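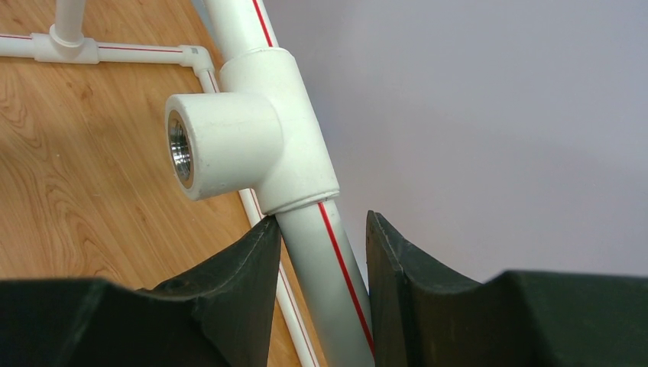 Can a pair of robot arms be left to do simple pipe work on their own yet?
Only parts of it, and only with a trained person close enough to reach the stop button. Holding and turning a pipe are within reach. Judging whether a joint is sound is still a job for a plumber.

Inspection checklist: two-arm bench, pipework trial
Site: Koubek training workshop, Trastden
Inspected by: Viera Kováčik
Bench operator: Botond Szekeres
Trade assessor: Terence Blackburn
Month: July

Marks used: OK, Action, Not checked. Comments are the inspector's unless initialled.

Section 1. Before power

1.1 Both bases tight on the rail
OK. Checked with a key at each bolt. The paint marks on the bolt heads still line up.

1.2 Cables clear of the elbow joints
Action. The purple cables have enough slack at the wrist but hang in wide loops lower down. Add a clip below each elbow and move the arm by hand through its full reach before closing this item.

1.3 Gripper fingers
OK. Scuffed along the edges, no cracks. Wear is cosmetic at this stage. Look again after 3,000 closes.

1.4 Bench surface clear of anything not in the job
Action. Bags and cloths are to be off the bench before power goes on. An arm that drags a cloth will not always stop for it. B.S. to add this to the start-up card.

1.5 Emergency stop
OK. Pressed 2 times, once with each arm moving. Both arms stopped and stayed where they were.

Section 2. Handling the pipe

2.1 Grip on bare pipe
OK. The white pipe is smooth and a low grip force lets it turn in the fingers. B.S. has raised the force one step. No marks found on the pipe afterwards.

2.2 Grip close to a fitting
Action. Fingers should stay clear of the mouth of a tee, above all one with a metal threaded insert. Terence would not let an apprentice knock a thread with a steel tool and sees no reason to be softer on a machine. Keep a gap of 17 mm between finger and fitting.

2.3 Both arms working on one frame
OK with comment. The arms share the space above the top pipe and their grippers come close to each other there. The software keeps them apart, but it does so by making one arm wait, so 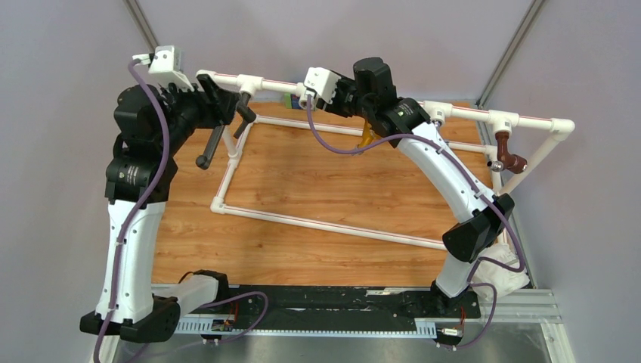

the work goes slowly whenever both are needed at the same end. I timed one approach at 38 seconds. A person would do it while talking about something else. That is no fault in safety terms and I have not marked it down, though anyone buying this for a shop floor should ask to see it done at working speed.

2.4 Frame stays put while being worked on
Action. The frame rests on the bench and can slide if one arm pushes harder than the other. Fidville, who supplied the bench, suggest two rubber blocks. Try those first. If they do not hold, fit a clamp.

2.5 Brown fitting on the right-hand side
Not checked. Hand-fitted before I arrived. The arms were not asked to fit or remove it during my visit, so I can say nothing on it either way.

Section 3. Telling good work from bad

3.1 Can the operator see what the gripper is doing?
OK. The wrist cameras give a close view and the overhead one gives the rest. Use both. The wrist view alone hides whatever is behind the fingers.

3.2 Is the pipe pushed fully home in the fitting?
Action. The system has no reliable way to tell. It reports the step as done when the arm reaches its position. T.B. checks each joint by hand and with a pencil mark, the way he would on site. Keep this as a written step.

3.3 Leak test
Not checked. No water on this bench and none to be brought near it. Test frames at the wet bench next door. 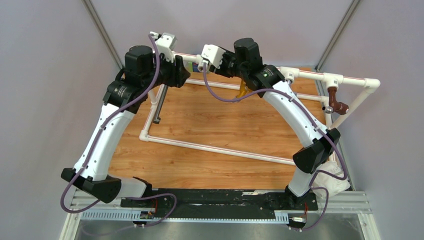
Section 4. Use outside the workshop

4.1 Suitable for use in a home?
Action. Not at present. The bench is well lit, with the pipe laid out in plain view. Under a kitchen sink there is no room for one of these arms, let alone two - and the pipe is usually wet and behind a bottle of something.

4.2 Suitable for making up frames in a shop?
OK for supervised trials. Žofie Procházka at Pleletti has asked for a week's use on repeat work. Agreed once 1.2, 1.4 and 2.4 are closed.

4.3 Training of operators
OK. Botond is signed off. Alois Aigner has done the start-up and stop steps and still needs to do a gripper change with someone watching.

Open items: 1.2, 1.4, 2.2, 2.4, 3.2, 4.1
Return sheet to: V. Kováčik, workshop office, before the next powered session.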